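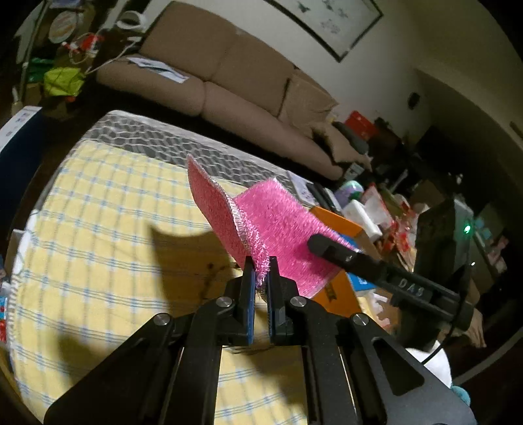

A pink scrub cloth with an overlocked edge.

Vandana Rajput did not plan to run a cleaning supply shop. She took over the lease on Grollus Street in January, after the previous tenant left behind a counter, a set of shelves and a phone number that people still call to ask about shoe repair.

"I tell them we don't fix shoes," she says. "Then I ask if they need a mop."

The shop is called Puvby, a name she and her sister made up as children for a game they played with their grandmother's buttons. It sells brushes, cloths, soap by the pound and refills for people who bring their own bottles. Before that, Rajput spent 18 years as a housekeeping supervisor at the Dimari, a hotel with 200 rooms near the old rail yard.

She started there on the night shift. Most of what she knows about stains, she says, comes from those first winters, when guests tracked road salt through the lobby and the carpet had to look decent by breakfast.

"People go straight to the strongest product," she says. "They scrub hard, they get tired, and the mark is still there. Put warm water on it and leave it alone. Go do something else, then come back."

She has similar views about cloths. At the hotel every room cart carried separate ones for the bathroom and the desk, and mixing them up meant a talk in her office. Customers at the shop often want one cloth for the whole house. She tries to sell them 2.

"One for the greasy jobs, one for everything else. Wash them hot, no fabric softener. Softener leaves a coating and then the cloth just pushes the water around."

The move from a steady paycheck was hard on the family budget. Her husband kept his job at Agarwal, a printing company across town, and for the first few weeks the shop sold mostly dish soap. Business picked up in spring, when a landlord with several apartments on the block began sending tenants her way at move-out time.

Rajput opens at seven and closes at 5, except on Sundays, when she stays shut. She does the ordering herself on paper. A nephew set up a spreadsheet for her, and she used it for a month before going back to the notebook.

"I can find things in the notebook," she says. "I know it's on the page with the coffee on it."

Asked what she misses about the hotel, she mentions the laundry room - the noise of it, and the women who folded sheets there and argued about television. Two of them come by the shop now and then. One buys the same stiff brush each time and complains about the price.

She does not miss the phone ringing at three in the morning. At home, she says, she cleans the kitchen every night and lets the rest wait for the weekend. The windows have not been done since she signed the lease.

"My mother noticed," she says. "She told me to bring home a bucket."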